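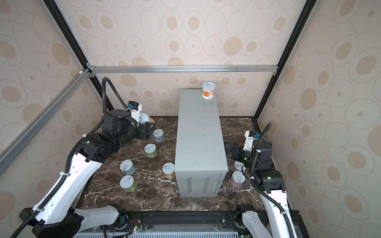
Grey metal cabinet with ventilation slots, patterned wallpaper behind

Gleaning and Giving: How Two Congregations Read Ruth 2
Student Project Report, Biblical Studies (Applied Stream)
Brinendale Theological College
Submitted October 30, 2018

1. Purpose of the Project

The project examined how adult members of two congregations, one in Brinendale and one in Berkusport, interpret the gleaning passage in the second chapter of Ruth. It asked whether readers who meet the story beside the law codes of Leviticus 19 and Deuteronomy 24 describe the duties of a landowner differently from readers who meet the story alone.

The topic was chosen following a seminar on the Writings, in which Boaz was described mainly as a generous man. The legal texts suggest a further reading. The edges of the field and the fallen sheaves were to be left for the poor, the stranger, the orphan and the widow, and Ruth belonged to two of these groups when she arrived in Bethlehem. Boaz goes past the law when he instructs his workers to pull out stalks for her (Ruth 2:16), but her presence in the field does not depend on his kindness.

2. Method

Forty-one adults took part, all of them attending an existing study group. The Berkusport group read Ruth 2 by itself. The Brinendale group read the same chapter after a short reading from each of the law codes. Each group used the same discussion sheet, and each participant was invited to write a reflection of up to 300 words on the statement "Ruth was given a gift." Reflections were unsigned.

The discussion sheet was adapted from the Skiketti Study Outlines, a series already familiar to both congregations. Questions on the marriage in chapter 4 were removed, as they tended to draw attention away from the field.

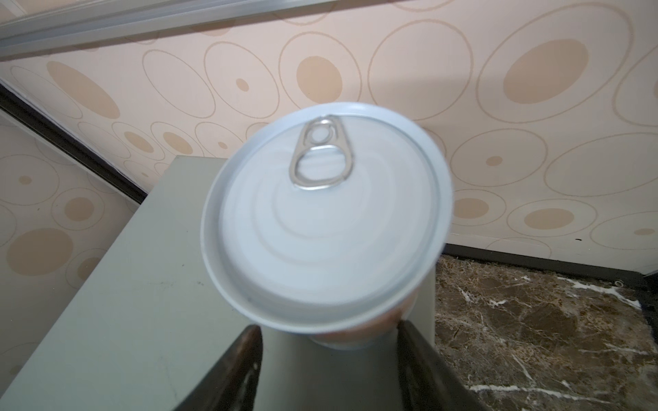 Leviticus 19:9–10 does not ask the owner to harvest, bundle and hand over a share of the crop. It asks the owner to stop short, and the poor then come and do their own reaping. Several participants in Brinendale remarked on how unlike this is to most present-day church giving, where the food arrives finished. A can with a rolled rim and a silver pull-tab on its lid asks nothing of the person who receives it except to lift the ring. Opinion was divided on whether this should be counted a gain. Some considered that gleaning protected the dignity of the gleaner; others pointed out that Ruth worked from early morning until evening, and that the law as written offers little to a person who cannot bend, walk or carry.

3. Findings

3.1 Language of gift and language of right

The Berkusport reflections spoke chiefly of favour. The word appears in the text itself (Ruth 2:2, 2:10, 2:13) and readers followed it closely. Boaz was compared with a good employer, a kindly uncle and, in one reflection, with God. The law was seldom mentioned. 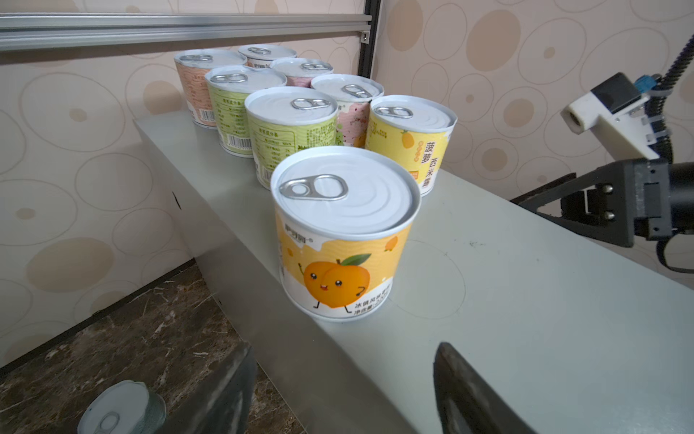

In Brinendale the words "owed", "allowed" and "entitled" were more common, although favour did not disappear. One participant wrote: "The corner of the field was never his to give. What he gave her was water, lunch and a safe place to work." This distinction between what the law required and what Boaz added was the clearest difference between the groups.

3.2 The foreman and the workers

An unexpected amount of discussion concerned the minor figures. Participants in both places asked whether the young men would have left Ruth alone without instruction (Ruth 2:9). Those with experience of farm work were inclined to think not, and they read the verse as evidence that a law can be observed by an owner and still be unsafe in practice.
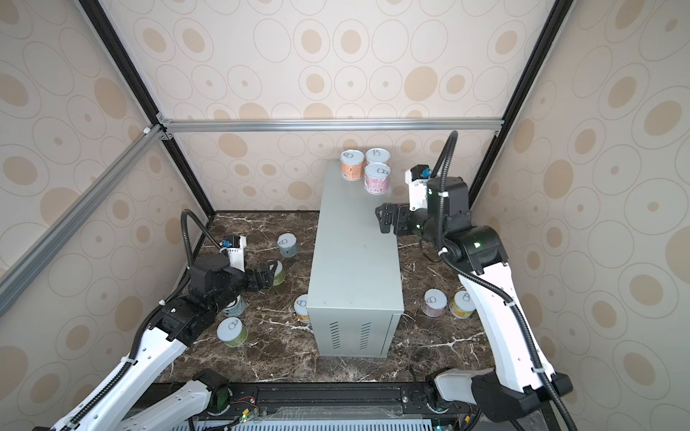

It was also noted that the foreman already knows who Ruth is and gives an account of her before Boaz has spoken to her. The Berkusport group took this as a sign of a small community. The Brinendale group saw a kind of supervision in it, and was less comfortable.

4. Limitations

The groups were not matched for age or length of membership. The Berkusport discussion was shortened by a funeral luncheon in the same building, and the last question on the sheet was not reached. Both groups used English translations only, so the range of the Hebrew term hesed – usually rendered "kindness" or "loyalty" – could be treated only in a brief note.

5. Recommendations for Further Study

A later project could reverse the order of readings, giving the law codes to Berkusport and the story alone to Brinendale. Deuteronomy 24:22, which grounds the command in the memory of slavery in Egypt, received little attention and would merit a session of its own.

Copies of the discussion sheet are held in the Triantafyllou Reading Room and may be borrowed by congregations on request.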